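Notes on Household Tool Storage

Readers of this page have asked how the household tools are kept. The present arrangement was adopted in November, after Brisa Zavala found 46 loose items in one kitchen drawer.

Tools used weekly now stay in an open basket. All others go to the hall closet – the Grumalwood shelf, second from the floor. Duplicates were given to Iraís Arriaga.

A basket and a screwdriver both appear in the first two pictures. 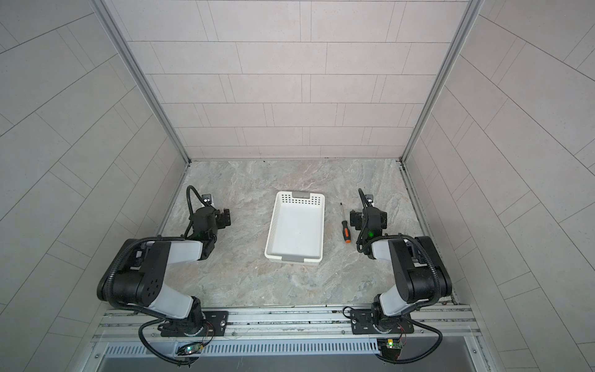
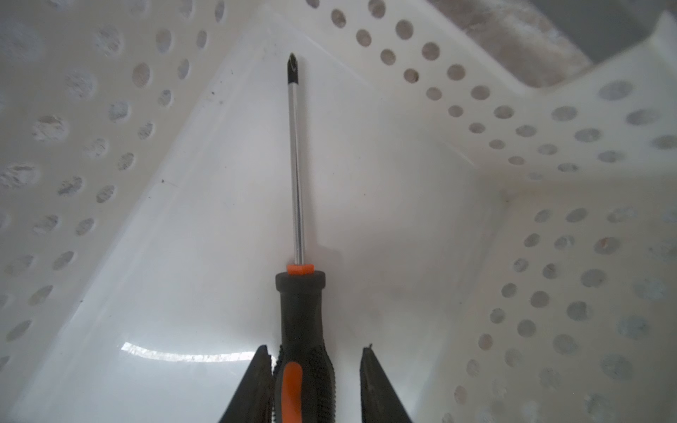
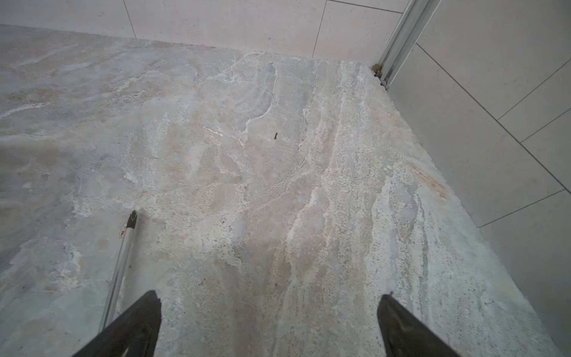
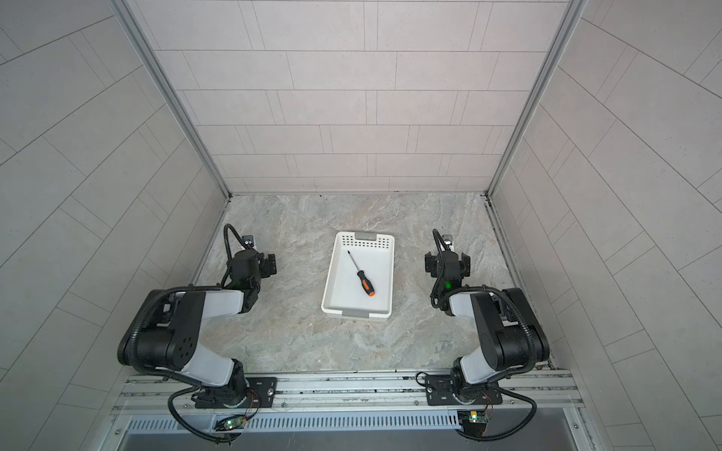
How often should the basket be sorted?

Once a month is sufficient for most homes. Any tool that has not been used since the last sorting should be returned to the closet.

Paint and adhesives are kept separately and will be addressed in a later entry.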